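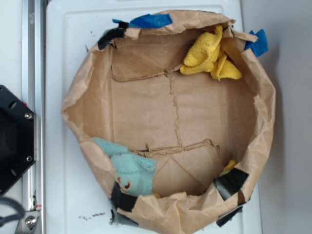

Grandimel Opens Its Slow Dating Evenings to Singles Over 40

FLEVESMONT, July 15, 2025 -- I'm Iona Tennant, and I've been single, married, divorced, and single again, so when people ask what qualifies me to run a dating company, I tend to just wave at all of that. Today I get to share some news I've been sitting on since March (I'm terrible at secrets, so please be impressed). Grandimel is opening its Slow Dating evenings to singles over 40, starting this fall, right here in Flevesmont!

If you haven't come across us before, Slow Dating is pretty much what it sounds like. You sit down with one person, you have supper, and you talk for as long as the plates are on the table. There's no bell and no scorecard. At the end of the night you tell us whether you'd like to see each other again, and if you both say yes, we pass along phone numbers the next morning.

We started out with people in their twenties and thirties, mostly because that's who signed up. But then the emails began. Women my age wanted to know why they couldn't come. So did a lot of men, including one who wrote four paragraphs on how he hadn't asked anybody out since his kids were in diapers and had no idea what to wear. (A clean shirt, I told him. He's coming to the first one.)

So this spring we sent a survey to everyone on our over-40 waiting list, and 693 people wrote back. I read every answer, most of them in bed with my reading glasses sliding down my nose. People said they were tired of swiping. They said they'd gotten good at living alone and weren't sure how to make room for somebody else. A whole bunch of them said they were lonely but hated using the word, and I knew just what they meant.

My business partner, Romain Baudry, handles the matching, and he's rebuilt our questionnaire for this group. The old one asked about favorite bands. The new one asks how you like to spend a Sunday, how much your grown children weigh in on your life, and what you do when you're mad.

"I used to think people wanted someone just like themselves," says Romain. "What I hear more often is that they want someone who'll let them finish a sentence."

Each evening has room for 200 guests, with supper included. They'll be held at the Zwahlen, the old hotel by the river, which has given us the dining room and the terrace too if the weather's nice. You can come alone or bring a friend for courage -- we'll seat you at different tables, but you can compare notes in the coat room.

Sign-up opens today through the Grandimel website or at the Zwahlen front desk. Reporters who'd like to sit in on an evening are welcome to get in touch with me through the site. We do ask that you leave guests' names out of your story unless they've said it's okay.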